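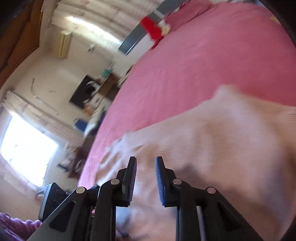
Handgreifer vor Decke und pinkem Bettüberwurf: Um Aufnahmen aus dieser Perspektive geht es im neuen Release von Makard.

Makard sortiert jetzt selbst aus: Neue Version erkennt verwackelte Greiferaufnahmen

Ich muss zugeben, ich hatte mich auf dieses Update gefreut wie andere Leute auf einen neuen Staffelstart. Seit März 2022 ist die neue Version von Makard draußen, dem kleinen Werkzeugkasten, mit dem man aus Videos vom Handgreifer brauchbare Trainingsdaten für Roboterarme macht. Und diesmal haben sich die Leute aus Graltitz genau das Thema vorgenommen, über das ich hier schon im Oktober gejammert habe: Schlafzimmer!

Wer noch nie versucht hat, aus einem Schlafzimmer eine saubere Trajektorie herauszuholen, darf sich glücklich schätzen. Küchen sind nett, da gibt es Kanten, Griffe, Etiketten, lauter Zeug, an dem sich die Lokalisierung festhalten kann. Ein Bett dagegen ist für die Kamera erst mal eine große Fläche Stoff. Dazu kommt, dass man beim Deckenfalten das Handgelenk ordentlich verdreht, der ganze Raum kippt weg, das Fenster brennt aus, und schon weiß die Posenschätzung nicht mehr, wo oben ist. Bisher hat Makard in so einem Fall einfach weitergerechnet und am Ende eine Bahn ausgespuckt, bei der der Greifer durch die Matratze fliegt. Sehr hübsch anzusehen im Viewer, zum Trainieren leider Müll.

Die neue Version schaut sich jetzt jedes Einzelbild vorher an und vergibt eine Note für die Schärfe. Interessant finde ich, dass sie das getrennt nach Bereichen macht: Die Finger am unteren Bildrand sind ja fast immer scharf, weil sie sich mit der Kamera mitbewegen, und haben die alte Bewertung damit ständig nach oben gezogen. Ein Bild konnte also komplett verwischt sein und trotzdem durchgehen, nur weil der Greifer so schön knackig drauf war. Der Greiferbereich wird nun maskiert und zählt nicht mehr mit. Warum ist da vorher keiner draufgekommen (ich eingeschlossen)?

Bảo Phan, der bei Makard die Wahrnehmungsseite betreut, hat mir am Telefon erzählt, dass sie zum Testen 3.487 kurze Clips durchgejagt haben, alle aus bewohnten Zimmern. Mit der alten Version kamen 40 Prozent davon mit einer plausiblen Bahn hinten raus, jetzt sind es 71. »Der größte Sprung kam gar nicht vom Aussortieren«, meinte er, »sondern davon, dass wir über die schlechten Stellen hinweg neu ansetzen.« Makard sucht sich nämlich nach einer verwischten Passage feste Punkte, die es vorher schon einmal gesehen hat, gern oben an der Wand oder an Möbelkanten, und hängt die beiden Teilstücke daran wieder zusammen. Stoffflächen bekommen dabei absichtlich wenig Gewicht, die liegen nach dem Griff ja sowieso anders da als vorher.

Ausprobiert habe ich es natürlich auch gleich, mit 76 eigenen Clips, die seit Monaten auf meiner Platte lagen und die ich eigentlich schon löschen wollte. Die Installation lief glatt, nur die alte Kalibrierdatei musste ich einmal umwandeln, dafür liegt ein Skript bei. Was mir gut gefällt: Die verworfenen Bilder verschwinden nicht einfach, sondern tauchen in der Zeitleiste grau auf, und man kann sie mit einem Klick wieder reinholen. Was mir weniger gefällt: Auf meinem älteren Laptop ist das Ganze spürbar langsamer geworden, der Lüfter klingt wie ein Föhn. Im Stapelbetrieb über Nacht ist mir das egal, zum schnellen Nachschauen zwischendurch nervt es.

Wer die Daten danach mit Starkov weiterverarbeitet, braucht übrigens das aktuelle Exportmodul, das alte kennt das neue Feld für die Bildqualität nicht und bricht mit einer ziemlich kryptischen Meldung ab. Für Hinds gibt es noch gar keinen passenden Export. Der soll mit dem nächsten kleinen Update kommen, einen Termin wollte mir Bảo Phan aber nicht nennen.

Die Schwelle für die Schärfe lässt sich in den Projekteinstellungen verschieben. Ich habe sie ein Stück lockerer gestellt als vorgegeben, bei schnellen Bewegungen war mir die Voreinstellung zu streng. Schreibt mir gern in die Kommentare, mit welchem Wert ihr fahrt, vor allem, wenn ihr auch viel mit Decken und Wäsche arbeitet!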